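Pre-opening safety check: two-arm demonstration cell, Brolness open day
Site: Tristow building, ground floor. Checked 7/2/26, before doors.
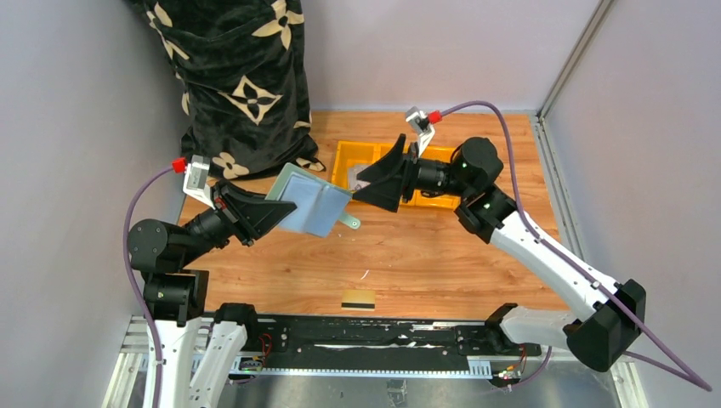

How to read this sheet
OK means OK. FIX means before the public come in. NOTE means I have an opinion and there was space for it.

1. Approach and floor

1.1 Walkway from reception clear. FIX. The pull-up banner has been put back in front of the fire door, where it was in December. It has been moved again. Please find it a new home that isn't an exit.

1.2 Visitor line taped on floor. OK. Children treat the line as a starting line, so the host should stand on it.

1.3 Group size. OK. Maximum 22 per showing, counted in at the door. The sign-up page for the Ballness school party allows more than that and will have to be argued with.

1.4 Trailing leads in public area. FIX. Kettle extension crosses the walkway. The kettle can live in the kitchen with its own kind.

2. Enclosure

2.1 Side and back walls secure, no movement when pushed. OK.

2.2 Visitors kept to the marked side. OK, with a host present. Without a host, no showing. "I was only getting a coffee" was heard at the last open day and will not be accepted at this one.

2.3 Metal floor panel below the rail. NOTE. No sharp edges found. It is very shiny and picks up every fingerprint in the county. Not a safety matter, but the person with the cloth asked me to write it down.

3. Arms and cables

3.1 Both arms firm on the mounting rail. OK. Bolts checked with the proper wrench, which was in the proper drawer. I have put the date on this sheet partly to record that.

3.2 Purple camera cables, both arms. NOTE. The right one runs in a wide loop. Checked through full travel at demonstration speed and it doesn't snag. Look at it again between showings, and don't tidy it with a cable tie unless you are prepared to repeat the whole travel check.

3.3 Red connectors at the camera mounts fully home. OK. Pushed with a thumb, both sides.

3.4 Small circuit board and loose-hanging wires at the rail. FIX. All sound, but within tempting distance of anyone allowed up to the table. Fit the clear cover. It is on the shelf marked Misc, along with most of our good intentions.

3.5 Gripper fingers. OK. No cracks, no play. They are wedge-shaped and will pinch. Hosts are not to demonstrate this on themselves, however well it goes down with the audience.

4. Table and props

4.1 Props suitable, nothing sharp or breakable. OK. Blue holder, gold-coloured card with the black stripe, yellow tray. Nobody's real bank card is to be used, including when a visitor offers one.

4.2 Surface free of litter. FIX. Small white scrap on the wood near the card. Pick it up with the arms stopped. It would take the robot most of the morning.

4.3 Soft items clear of moving parts. NOTE. The black flowered fabric in the back left corner spills onto the table behind the left camera mount. Clear of the programmed path when I ran it. If the path is changed, check again.

4.4 Yellow tray steady near the back wall. OK. Slides if you shove it, so don't shove it.

5. Stopping things

5.1 Emergency stop, host position. OK. Pressed five times, stopped five times.

5.2 Emergency stop, second position. FIX. Works perfectly but had a coat on it. Coat removed to lost property.

5.3 Restart needs a deliberate reset. OK.

5.4 Hosts know what to do if something is dropped. NOTE. Stop, reset, carry on talking. Hosts are strong on the last part. Practise the first two.

6. Talk and timings

6.1 Showing length. OK. Nearly 7 minutes with questions. Leave a gap afterwards for the cable check in 3.2.

6.2 Script. NOTE. The Tô slides still say the arms "never make mistakes". Please take that out before the arms hear it.

6.3 Warning given before first movement. OK, when remembered. Now written on the host card in capitals.

Result: may open once the FIX items at 1.1, 1.4, 3.4, 4.2 and 5.2 are signed off. Keep this sheet at the host position until close, and bring it back without tea on it.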